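Cakbridge Community Help > Work and Automation

Two robot arms are coming to our packing room, what will change for us?

Posted by packer_aren, 25th March

I work in a small company where we pack gift orders by hand: plates, mugs, cloth bags and small bathroom things. We are 15 people on the shift. Our manager told us that a pair of robot arms will start with the bags and later maybe the other items. She says no person will lose the job, but she did not say what the job will be. I have packed for ten years and I do not know computers well. Has somebody here already lived through this? What did you do the first weeks, and what did you ask for?

Tamer Boutros

We went through this at Matar last August, so I can tell you how it was for us. We send out about 400 parcels on a normal day and the bags were always the slow part. Cloth is difficult for the arms. A plate keeps its shape but a bag has folds, a seam and straps, and each time it lies in another way. 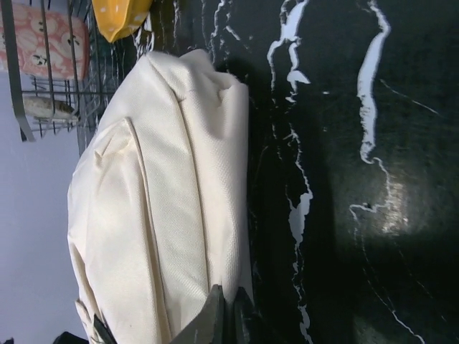
Gripper at the end of a cloth bag, dish rack behind.

My work changed more than I expected. Before, I packed all day standing. Now I prepare the table, watch the arms and write down where they have trouble. My back is better, but I am more tired in the head, and I talk less with my colleagues - this I miss.

Three of us learned to start and stop the station. The training was two days and it was too short. Please ask for more, and ask that it happens in paid hours. Ask also who decides the speed. With us the speed was first decided by the office, and after some complaints the people at the table got a say in it.

You do not need to know computers. You need to know bags, and you know them already.

ikow_nights

same at our place. they said nothing would change, then the break times changed. get it in writing

Marked as helpful by packer_aren

Tamer Boutros

I add one more thing, after the comment from ikow_nights. Ask that your old skill is written in the new job description. At Matar the new title was "station helper" and the pay group was lower at first. We went together to the manager with a list of what we do on one shift, and the group was corrected.

The list was simple: laying out the bags and the dishes, checking the boxes, calling the technician, cleaning the table at the end.
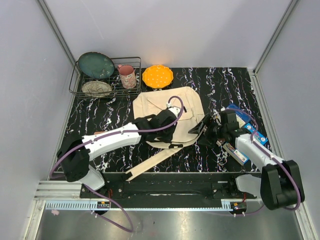

Who should stop the arms if something goes wrong?
Any person working at the station should be allowed to press stop, without asking the shift leader first.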